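Uvix pick-and-place software: progress report to Husteck
09/09/2021

Hi all,

You asked for something shorter than the last one and with fewer graphs, so I'm writing this one more or less the way I'd tell it to you over coffee. The big news is that the new planner is in, the old one is switched off (I left the code in the repo, I'm sentimental), and the bucket task is now our main test for everything. If you remember from the spring, the bucket task is simple to say and annoying to do: pick up a small red object, carry it over the table, and put it down inside a steel container without hitting the rim. 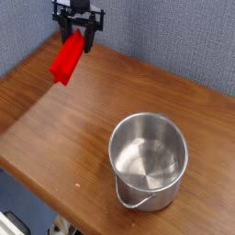

Carry stage of the bucket task, with the container still well off to the right.

Let me start with the planner, because that's what most of your money went into this period. The old one worked out the whole path before the arm moved and then followed it no matter what. Great when the object was exactly where we thought it was, pretty bad otherwise! The new one, which we call Baran, plans in short chunks of 16 control steps and replans while the current chunk is still running. The handoff between chunks used to give us a visible little jerk in the wrist. I spent way too long blaming the servos for that. It was our own timestamps: the camera clock and the arm clock drifted apart over a session and nothing in the code was checking. Now there's a sync check at startup and another one every 40 chunks, and the jerk is gone in every log I've looked at since.

Perception is the part I'm least happy with. The steel is the problem, same as ever. The inside wall picks up reflections of whatever is near it, including the table and the arm, and the segmentation model used to decide that part of the wall was the arm and get very confident about it. We retrained on 2000 labeled frames from our own setup, and that helped a lot with the rim. We now fit an ellipse to the rim and use that as the anchor for everything else, so the depth of the bottom gets worked out from the known size of the container and we ignore whatever the depth estimate says in there (it says some wild things).

What's left is occlusion. Once the fingers go below the rim, the side camera loses a good part of them, and the object too depending on the angle.

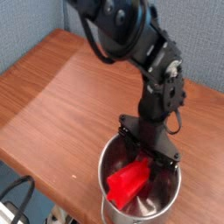 For that last stretch we stopped trusting vision so much. The controller takes the last good pose before the fingers cross the rim, goes down on joint readings, and watches servo load for contact. If the load climbs on one side and stays flat on the other, it backs up a little, shifts away from the wall and tries again. It's a dumb rule and I love it. The thresholds are hand-tuned for this one gripper, though, and I'd like to replace them with a short calibration routine before anybody tries this on a second arm. That's on the list for the next period.

Tooling, quickly. Zaron, our log viewer, can now play the camera video, the joint angles and the planner's intended path side by side on one timeline. We have 733 episodes loaded in it so far, all searchable by stage (reach, grasp, carry, lower, release), and you can jump straight to the spot where the plan and the real arm disagree the most. That one feature has saved me more hours than anything else I wrote this summer. The web version is still slow to open and I know it. The whole video gets loaded before anything shows up on screen, and fixing that is a couple of days of work I keep pushing back.

The release stage is where I expect to be stuck for a while. Squishy objects shift in the fingers as they open, and hard ones with corners can catch on a finger, so one opening speed doesn't suit both. I've got a version that opens in two steps with a pause between them, and it seems gentler.

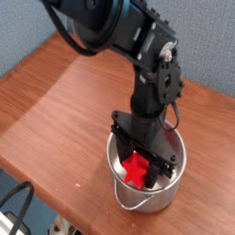

I haven't merged it yet, mostly because I want a proper comparison against the one-step version with the same start positions, and our reset procedure isn't repeatable enough for that. So the reset script comes first. After that I'll do the gripper calibration, then the loading fix in Zaron.

Two things I need from you. One is a yes or no on moving the leftover travel money to a second workstation, so that training and live runs stop fighting over the same GPU. The other is a decision on whether Baran can be released as open source along with the report at the end of the grant. I'm all for it, but the license section in our agreement is vague and I'd rather ask now than clean up later.

Spending is on plan apart from a replacement wrist servo, which is in the September sheet under parts.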